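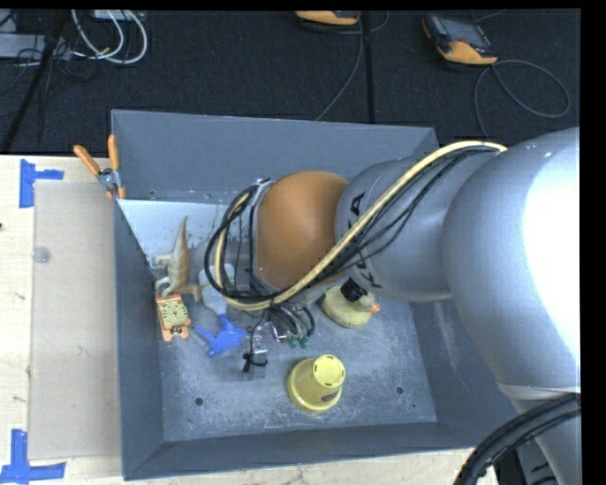 4 min read

Bench notebook, Wikurar returns hall, cell 2
7/11/23 – entry by Harish

Good session today, and I want to get it down before I forget the order of things.

Mixed bin work all morning. I stuck with the awkward household set: dinosaur, duck, orange clock, spray bottle, yellow cup. Anca keeps asking for parcels and folded shirts, and we'll get there, but the hall gets this sort of thing all day long and it's the odd shapes that wear people out. A box is a box. A spray bottle with a blue head that wants to roll under your wrist is a proper little puzzle, and I could happily spend a month on it!

Settings: arm speed left at the low limit, same as last entry. Approach from above for everything except the cup. With the cup upside down there's no rim to go for, so I tried coming in at a slant towards the base and then straight down, and the slanted one is the keeper. Straight down is fine on the duck. The clock I'm still undecided about. It has those small feet and I don't like how close we come to the dial, so I've put in a slower last stretch and will look at it again with Oriana.

Cables: the loop round the end of the arm still worries me when we reach for the left side of the bin. Nothing caught today. I'd still like it tied in closer before we let anyone else run the cell. Baltasar has a bag of the wide ties from Mac Mathúna, must ask him.

142 picks logged, 11 marked as needing a hand. Of those, most were two things lying against each other, and the rest were me being fussy. I've kept the fussy ones in the count so that we're all marking the same way.

Now the part I really wanted to write down. Nahuel and two of the others from the sorting line came in after the break, and I gave them the controller and got out of the way. It took Nahuel no time at all to see what we'd been missing. On the line, he says, you never go for the thing on top, you go for the thing that frees up the next one. He started calling out an order before each run, and we had fewer bumps than with the order I'd typed in. I'd been treating the order as something for the software to work out later, and there he was with nine years of it in his hands. I've written his rules on the back page as he said them, please don't tidy the wording.

We talked a good while about what the job looks like when cell 1 and cell 2 are both running. Berkbridge want up to 1,000 items a shift going through the pair, and that means somebody beside them who can read a bin and say "not that one, do it by hand". Nahuel likes that part. What he doesn't like is the idea of standing still. At the moment he walks the length of the hall all day and chats to people as he goes, and he asked straight out whether he'd be parked next to a machine on his own. Fair question, and I didn't have an answer. Anca thinks two people could swap between the cells and the repair bench every couple of hours. I'm all for it. The repair bench is short of people anyway and it's the work everyone asks to be put on.

The other thing that came up was wrists. Two of the line crew wear supports by the end of the week. If the cells only ever took the reaching and twisting out of the day, I'd call that well worth all the fiddling.

Oriana pointed out that our screens say "fault" each time the arm hands something over, and that the person then feels they've been called to a breakdown. Lovely catch. Changing it to "your turn" in the next Kera build. Small job, half an hour.

To do:
Tie in the cable loop (Baltasar)
Clock approach, slow stretch, try again with Oriana
Type up Nahuel's picking order and try it as the default
"Your turn" text on both screens
Ask Anca about the swap rota before the June plan is fixed
More spray bottles, different sizes, the stores cupboard must have some

Bin goes back to the same tape marks for the next run. Nahuel is coming in again and bringing a crate of the worst things he can find on the line. Can't wait.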